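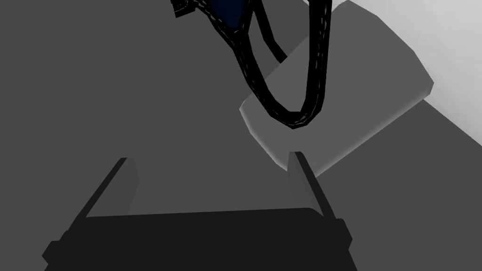 At four in the afternoon the planner failed again, and Nouhaila Tahiri wrote the number of the run on the back of her hand, as she was out of paper. Run 1,883. The message in the log was the same as all day: no valid grasp found, time limit exceeded.

"It is the loop," she said.

Anil Kotian did not lift his head. He was eating noodles over his keyboard, with a serviette spread on the space bar. "You said at lunch it was the friction."

"At lunch I believed it was the friction."

The office of Karnano was over a tire shop in Bastum, and every time the compressor started below, the monitors trembled a little. Nouhaila had worked there since April. She had come from a university where the simulator was a thing for writing papers, and for some weeks she had not understood that here the simulator was the customer's money. Skedberg wanted a hand that could lift a bag by its strap. If the hand could do it in simulation in 80 runs out of 100, the contract would go to the second part. Now it did it in 8.

She opened the contact solver and turned on the debug drawing. Small green arrows appeared where the strap rested on the block, and they were flickering. She moved one step forward. The arrows flew in another direction. One more step, and they came back.

"Anil, come and look. Please bring your noodles if you must."

He rolled over on his chair.

"The strap is lying still," she said. "For your eye it is still. But the solver pushes it up, then down, then up. Each time the planner asks where the strap is, it receives a different answer. So it plans for a strap that has already left."

"How far does it move?"

"Less than a millimetre."

"That's nothing."

"For the hand it is nothing. For the planner it is a new world, and it throws away the tree and starts again from the root. Look how many times." She scrolled. The word replan went down the screen like rain on a window. In one attempt it was there 170 times.

Anil put down the fork. He had written the replanning trigger himself, two winters ago, for rigid boxes, and he was proud of it. She had been careful all day not to say his name near that file.

"The threshold is mine," he said after a while.

"Yes."

"You knew this at lunch?"

"I suspected it at lunch. I hoped for the friction."

He laughed then, with his mouth closed, and pulled her keyboard to himself. They argued until it was dark over the parking lot. He wished to make the threshold bigger and go home. She did not want it, for a bigger threshold would also hide a strap that was really sliding, and then the fingers would close on air and the log would call it bad luck. What she wanted was to let the tracker look at the last several steps and give the planner one calm position, with a number beside it to say how much to trust it.

"It will be slow," Anil said.

"It is slow now. It is slow and it is wrong."

Neusa Barbosa, who owned half of the company, put her head in the door with her coat already on. She asked if she could write something nice to Skedberg. Both of them said no at the same moment, and she went down the stairs without another question.

Nouhaila wrote the filter in the old style that her professor had taught her, with long names and a comment over each function. Anil wrote the test. At half past nine he corrected a sign in her second function, and she thanked him, and she was ashamed for only a few minutes. The compressor had been quiet for hours. Somebody in the flat behind was learning the same four bars of a song on the accordion.

"Same seed?" he asked.

"Same seed. I want to see exactly this one."

She pressed enter. The open hand waited above the dark table, and in the corner of the screen the planner began to grow its tree, one thin branch and then another. The word replan appeared once. Anil moved his chair closer, and she covered the clock with her thumb so that she would not look at it.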